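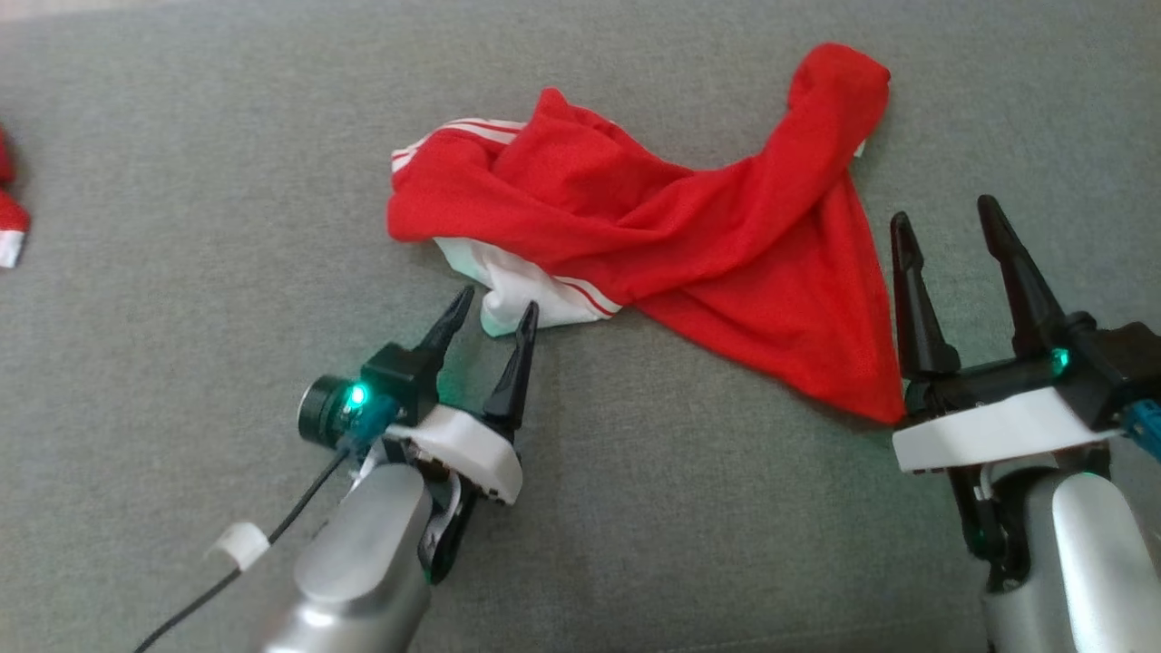

A red garment on gray upholstery fabric.

Celon's labor ministry will begin registering its citizens who work in Narencombe under a single electronic file from January, replacing the paper declarations now handled by consular staff. The change was set out in a notice dated September 28, 2021, and applies to workers on fixed-term contracts, seasonal permits and intra-company transfers. Students and accredited diplomatic staff are excluded.

The two governments currently keep separate counts. Narencombe records a foreign worker at the point where a permit is issued, while Celon records the same person when a passport is renewed or a consular service is requested. A worker who does neither of these during a contract does not appear in Celon's figures at all. The ministry said the difference between the two sets of records had made it difficult to calculate pension contributions owed under the existing social security agreement.

In the last review of open pension claims, 591 files could not be matched to a permit number. Most involved a change of employer during the contract period. In such cases Narencombe cancels the first permit and issues a second under a new number, but the earlier contributions remain attached to the first. The claimant must then request a certificate from each employer, have both certificates translated, and submit them in person.

Under the new procedure, each worker will be assigned one reference number that stays the same across employers and permit types. The number will be issued on departure or, for those already abroad, at the time of first contact with a consulate. Employers in Narencombe will enter it on the quarterly contribution return next to the permit number. The permit number itself is unchanged and remains the only one valid for border and residence purposes.
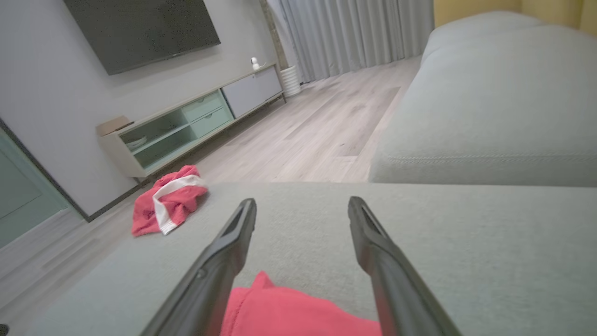
Registration will be open at 8 offices in Celon and at the consular sections in Tejada and Durno. The Durno section serves the northern districts, where most seasonal contracts are held, and will accept applications by mail. Tejada will accept them in person or through the online form – postal applications sent there will be returned. Applicants need a valid passport, the current permit and one contract page showing the employer's name and the start date. Expired permits may be used as supporting evidence for earlier periods of work but do not replace the current one.

Processing is set at four weeks from receipt of a complete application. An incomplete application will be held for eight weeks and then closed, after which the worker must apply again. There is no fee for the first registration. Replacement of a lost confirmation letter will be charged at the ordinary consular rate.

Dependents are not given a number of their own. They will be listed in the worker's file, and the listing will be used only for health coverage during the contract. A dependent who takes up employment must register separately before the first contribution is paid.

The notice does not alter the rate of contributions or the minimum period needed to qualify for a pension in either state. It also leaves open how self-employed workers will be treated. They pay into a separate fund in Narencombe that is not covered by the social security agreement, and the ministry said a proposal on that group would be made after the first year of operation.

Data held in the file will be available to the pension authorities of both states. Tax authorities will have access to contribution totals only, on written request. Records will be kept until the last pension payment has been made – under the present rules, paper declarations are destroyed once a worker has been back in Celon for two years.

Workers with a pension claim already pending do not need to submit it again. Their files will be transferred, and the reference number will be sent to the address given in the claim. Changes of address should be reported to the consular section that received the original claim.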